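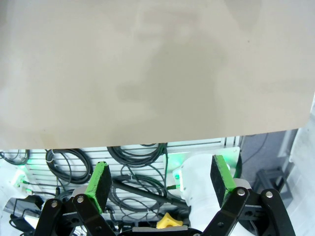 How long does it take to get ready for one ballroom social? All week, if you are me, and most of it goes on worrying about the feet.

October 9, 2021

A quiet Saturday at last, with a pot of tea beside me and rain on the back verandah, so I can put down a few lines about the Tisside dance before it all runs together in my head. It was our first proper one since before everything shut, and I had forgotten how much I love the sound of a full hall. Sixty-four people, the lady on the door told me, and I believe every one of them hugged me at some stage of the evening!

I had been fretting about it since July. My knees are not what they were, and I was sure I'd forgotten the slow foxtrot entirely (I had, as it happens, but so had my partner, and we went round the floor quite happily making it up). Sugeng Tuhumury was kind enough to drive me over from Zeddale, which is 38 kilometres the way he goes, and we talked the whole time about the old days at the Kusuma Rooms, when the band wore white jackets and supper was ham sandwiches and a neenish tart if you were quick.

My good frock still fits, with a bit of breath held. I let the hem down on Tuesday and took it up again on Wednesday, having lost my nerve.
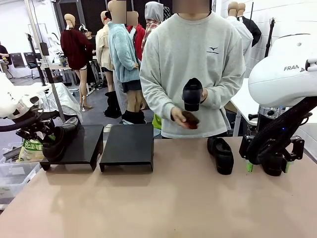
Black shoes and a little brown thing like a brush.

Dad always said you could get away with a tired suit on the dance floor if your shoes had a decent shine. He did his on the back step every Friday evening, with newspaper under him and the wireless going, and I can't smell polish now without hearing the race results. I thought of him a good deal on the night, particularly in the last waltz, which was one of his favourites. I had a small cry in the cloakroom afterwards and felt much better for it.

The raffle raised over $600 for the new floor, which everybody agrees is needed - there is a soft patch near the stage that we all steer around without thinking. I bought 2 tickets and won a Jotenier tea towel, a very nice one in blue and far too good for the dishes.

Home by midnight, shoes off in the car, feet like puddings. I slept until nine the next morning and had toast in bed. There's another dance planned before Christmas and Sugeng has already offered me a lift, so I must ring him back tomorrow and say yes, and ask if he'd like the leftover fruitcake.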